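Two-Arm Assembly Workstation: Purchase and Planning Information

Supplied by Oltstead
Product line: Erness bench systems
Availability: to order, two configurations

The Erness two-arm workstation is intended for laboratories, technical colleges and production engineering departments that need to study small-part assembly before committing to a full line. It is supplied as a complete system with two arms, two multi-fingered hands, a control cabinet and a starter set of task materials. Buyers may also order the arms and hands separately for use with an existing base.

This page is written for the person preparing the budget request. Technical data sheets are available from the sales office.

What the work area requires

The system is used at an ordinary flat table. Oltstead recommends a dark, matte surface and a plain backdrop behind the table, which may be a fabric curtain. Task boards are laid out on the tabletop within reach of both hands. Parts are printed in a single strong color so that they stand apart from the board and plates. Printed outlines on the board indicate positions for the parts, and additional boards can be drawn and printed by the customer at low cost.

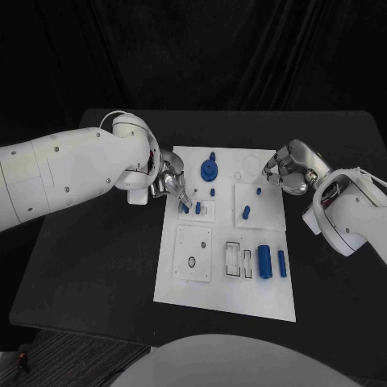 Hendrik Declercq wrote to us that his department had budgeted for the arms and the hands and had left the task materials for later. "We lost most of a term to that decision. The boards and pegs are the cheapest line on the quote, and we could not begin without them. I would ask for two sets at the start." The sales office now lists task materials as a separate line on every quotation, and a second set may be added at the time of order.

Items to include in the budget

Workstation, complete, with installation on the customer's premises
Task material set: board, plates with holes and slots, pegs, cylinders and gear-type part
Replacement fingertips and hand cables
Operator training, 2 days, for up to 10 persons
Annual inspection, first year included
Freight and unpacking, quoted by destination

Customers often omit cables and fingertips from the first request. Both are wear items. Departments planning daily use should set aside funds for them in each budget year. The complete spare parts list contains 189 items, most of which are never ordered. A short list of recommended spares is provided with the quotation.
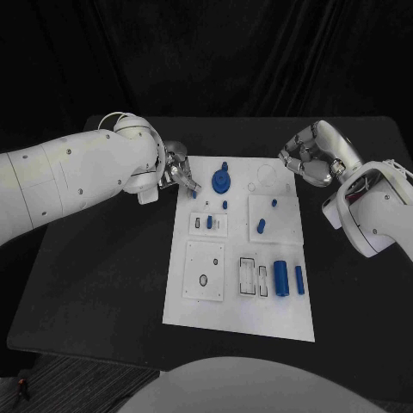
Erness workstation with task board, plates and blue printed parts

Choosing a configuration

The Jatitz configuration is supplied with a multi-fingered hand on each arm and is suited to mixed work with pegs, plates and cylinders. The Gillies configuration has the same arms with simple two-jaw grippers and is priced lower. It is adequate where all parts are of similar size. A customer may begin with Gillies and change to Jatitz later. The hands are exchanged at the wrist, and the control cabinet does not need to be replaced.

Lead time and payment

Delivery is normally around 10 weeks from receipt of a signed order. Orders received in January may take longer. Public institutions may request payment in two parts, the first on delivery and the second on acceptance. Quotations can be held at the stated price until the end of the customer's budget year upon written request.

Requests for quotation should state the configuration, the delivery address, the table dimensions and the number of persons to be trained. Please direct them to Imani Athumani, Equipment Sales, Oltstead.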